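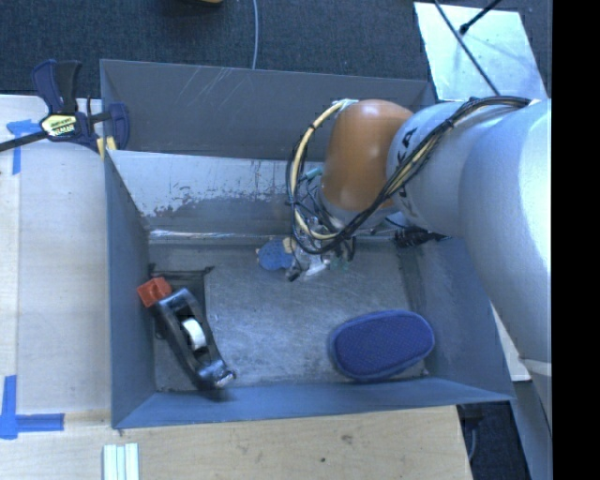 Looking after a metal workshop bin

Posted 10 Sep 2023 by Murray Rewi

A good steel bin will outlast most of the things you put in it, provided you look at it now and again. The paint goes first, usually on the sloping panel, where parts slide down and get dragged back up. Flaking paint is mostly a matter of looks, but the flakes get in among your small parts, and bare metal in a damp shed will rust over a winter.

These notes cover open-topped bins with sloping sides, the sort used for offcuts, fittings and odd parts. Most of it applies to metal drawers and trays as well.

Emptying it out

Take everything out, including the last few bits at the bottom. Small things collect in the corners and along the seam where the slope meets the floor, and they are easily missed if the bin is grey and so is the part. A magnet in a plastic bag will fetch out steel screws and swarf. Turn the bag inside out over a tin and they drop off cleanly. Brass, plastic and rubber have to be picked out by hand.

Don't tip a large bin over to empty it unless there are two of you. The weight shifts suddenly.

Sort as you go. I use three ice cream tubs: keep, throw away, and don't know. The third tub gets a month on the shelf. Anything not asked for by then goes in the scrap.

Cleaning

Brush first, then vacuum. Wear gloves for the seam, where the edge of the metal can be sharp and there is often a line of filings packed in. An old toothbrush or a thin wooden stick will loosen it. A screwdriver does the job faster but takes the paint off.

Wipe down with warm water and washing-up liquid. For grease, a rag with a little white spirit, and keep a door open. Dry it straight away with an old towel. If the bin sits on a concrete floor, lift it on to a couple of battens so that air can get under it.

If you don't know how old the paint is, don't sand it dry. Old workshop paint can contain lead. Test kits are sold in most hardware shops.

Worn and flaking paint

Thin scratches can be left alone. They look bad against dark paint but do no harm. Ragged patches are worth attending to, as the edges keep lifting.

Lift the loose paint with a plastic scraper. Stop when it stops coming away easily. Rub the edges down with 300 grit wet-and-dry paper, used wet, until you can run a finger across and not feel a step. Wipe off, let it dry overnight, and put on two thin coats of metal primer followed by your top coat. Leave the bin empty for a week afterwards. The paint will feel hard the next day but it marks easily until it has cured.

Matching the old grey is a waste of an afternoon. Paint the whole panel or accept a patch.

If it is a hard-working bin, you may do better with a liner. Genowefa Kubiak wrote in after the last page to say she cuts rubber matting to fit the floor and the slope and leaves the sides bare. It is quieter, parts stop skating to the bottom, and the mat lifts out for washing. Cut a paper pattern first. Sides that lean outwards are awkward to measure, and a mat that is too big will ride up in the corners.

Finding things again

A deep bin suits things of one kind. Once it holds mixed parts, you end up stirring it. Some ways round that:

Put small items in a tray or a bag inside the bin.

Keep a lamp over it. A clip-on one is enough. High sides throw a shadow exactly where you are looking.

Mark small grey parts with a dab of bright paint.

Don't fill it past halfway. What is at the bottom of a full bin might as well be in someone else's shed.

Write the contents on masking tape along the front, and change the tape when the contents change.

How often

I do mine every September, before the damp weather. It takes a morning, apart from the painting. A quick brush-out in spring is enough for the rest of the year, and bins that hold only clean, dry fittings can go longer.

Next month: sharpening garden shears, and what to do about a loose pivot bolt.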